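Section 2: Planning and budgeting for a server assembly cell
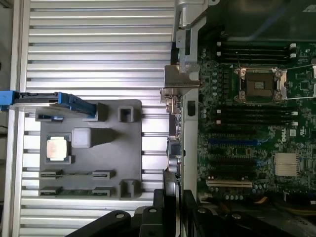 Read this section before you place an order. It covers what has to be decided, measured and priced before a Narus cell arrives on site. Installation starts in Section 3, and nothing here needs tools beyond a tape measure.

The worked figures come from the Zimcombe refurbishment site, where one arm fits processors, memory and drives into used servers. Your figures will differ. Write them on the planning sheet at the back of this guide as you go.

2.1 Decide what the cell will handle

1. List every server model you expect to put through the cell in the first year. Include the ones you only see now and then.

2. Against each model, write down the parts the arm will fit. Processors, memory modules and drive carriers are supported as standard. Heatsinks, expansion cards and cable connections are not, and must be quoted separately.

3. Strike out any model that makes up less than 30 units a year. These are cheaper to build by hand.

4. Mark any model where a shroud or cable bundle has to be moved before the sockets can be reached. A person will have to do this before the chassis goes on the cell, and that time belongs in your running costs.

Note: Models from the same maker often look alike but have different socket positions. Treat each board layout as a separate model when you ask for a quote.

2.2 Work out the floor space

1. Measure the area where the cell will stand. The standard extrusion table needs a clear footprint of 1000 mm by 1000 mm, not counting the chassis side.

2. Add the depth of your longest chassis on the open side of the table. The chassis sits directly beside the parts tray with its rear connectors facing the tray, so leave room at the far end for loading.

3. Leave 300 mm behind the table for power and network cables.

4. Check the floor. It must be level and must not carry vibration from presses, lifts or goods doors.

Caution: Do not plan to share the table with another job. Parts trays are located in the T-slots, and a tray that has been taken off and put back must be taught again before the arm is used.

2.3 Price the parts trays

Trays are the item most often missed from a first budget. The arm picks each part from a fixed pocket or holder, so every mix of parts needs its own tray.

1. Count your part mixes. A mix is one set of processor, memory and drive types. Two server models that take the same parts can share a tray if the chassis is held in the same place.

2. Order two trays for each mix. One is loaded while the other is in use.

3. Choose between printed and machined trays. Printed trays cost less, arrive sooner and are easy to change. Machined trays hold their size better over long runs. Zimcombe started with printed trays throughout and has changed only one of them to machined.

4. Check the processor pocket drawing against a real part, with the heat spreader facing up. Do this before you approve the order. Prodlow will remake a tray that does not match its drawing, but will charge for one that matches a wrong drawing.

5. Allow for memory holders in pairs. Each holder takes one module and has a clip at either end.

Caution: Standard printed trays are not static-safe. If your site rules call for static-safe material, say so on the order form. It adds to both price and delivery time.

2.4 Choose the gripper fingers

1. Start with the standard two-finger gripper. It is included in the base price and will pick all the parts listed as standard in 2.1.

2. Order one spare set of fingers. Finger pads are a wearing part and are not covered by the warranty.

3. Do not order the narrow finger set yet. It is only needed where memory slots are packed closely against a shroud or wall, and you can add it later without changing the mount.

4. If you use the wrist camera for checking sockets, include the lighting kit. Bare metal tables and finned heatsinks throw bright reflections, and ceiling lights alone give uneven results.

2.5 Put the budget together

Enter the following on the planning sheet, in this order:

Arm, controller and gripper (fixed price)
Table and chassis brackets
Parts trays, two per mix
Spare fingers and pads
Wrist camera and lighting kit
Guarding, if your risk assessment calls for it
Delivery and installation
Teaching time, one day per server model
Scrap boards for trials

Keep the last two lines even if you are under pressure to cut. Niall Sutherland, who planned the Zimcombe cell, left out the scrap boards and had to buy them at full price in the second week. Bent socket pins are common while a new model is being taught, and trials should never be run on stock you intend to sell.

Note: Leasing through Kourkoulas covers the arm, controller, gripper and table. It does not cover trays, fingers or teaching time. These must come from your own budget at the start.

2.6 Before you order

1. Send the finished planning sheet and one sample chassis of each model to your supplier. Samples are returned after the quote.

2. Ask for form 101 (site readiness) and fill it in with whoever looks after your power supply.

3. Agree a delivery month. Orders placed after March are built in the second half of the year.

4. Keep a copy of the planning sheet. You will need the tray numbers in Section 3.4.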